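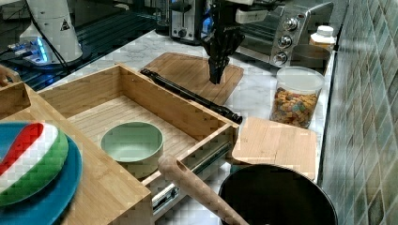
Keeping the Kitchen Cell Running: What I Did and What I'd Do Differently

Project report by Anwara Abeysekara
Lab partner: Sandamali Dissanayake

So my half of the project was maintenance. Sandamali got to write the pick-and-place routines and I got the wrenches (fine by me, I like wrenches). We call the setup Putance, and it's one white arm on a dark glossy tabletop, right up against a marble kitchen counter with a bamboo drawer, cutting boards, a toaster and so on. The gripper comes in from above, and most of what I fixed between January and the end of the term was either in that gripper or in how the arm lined up with the counter.

1. Fingers

When I took over, the two sides of the gripper weren't closing evenly. You'd ask it to pinch the rim of the sage bowl in the drawer and one side would get there first and shove the bowl over. I spent a whole afternoon blaming the software, sorry Sandamali! Then I took the fingers off and found one mounting screw I could turn by hand. I cleaned the threads, put on a little thread locker, and tightened both sides in turns, a bit on the left, a bit on the right. After that I ran 20 open-and-close cycles with nothing in the grip and listened for the click. No click.

2. Cable

The black cable at the base needs a loose curve. I had it zip-tied way too tight at first, so every time the base rotated it tugged at the connector, and we got dropouts that looked exactly like a bad power supply. I cut the tie, left a generous loop off to the side, and that was the end of the dropouts.

3. Lining up with the counter

This ate the most time. The recorder was our worst test object, long and skinny and shiny, and if the arm's idea of the counter height is off by even a little, the fingertips either knock on the cutting board or close on air. I touched off at 8 points across the counter, saved the heights, and redid the whole thing whenever somebody bumped the table. The open drawer gets its own check, with the slide pulled out to the same spot each time. I marked that spot with pencil after we lost a morning to it.

4. The log

I kept a log in a spreadsheet called Furance (long story, it was a typo and it stuck). By the time I wrote this up it had 73 entries, and a good chunk of them just say "wiped fingertips." Crumbs and cereal dust really do change the grip, so I'd wipe before every session, even the short ones.

What's left

The wrist still has a tiny bit of play that I can feel but can't measure with what we've got. I'd also like a spare set of fingers on the shelf, already fitted with screws, so a swap doesn't eat up a lab period. Sandamali has the torque notes and the height file if you're picking this up next.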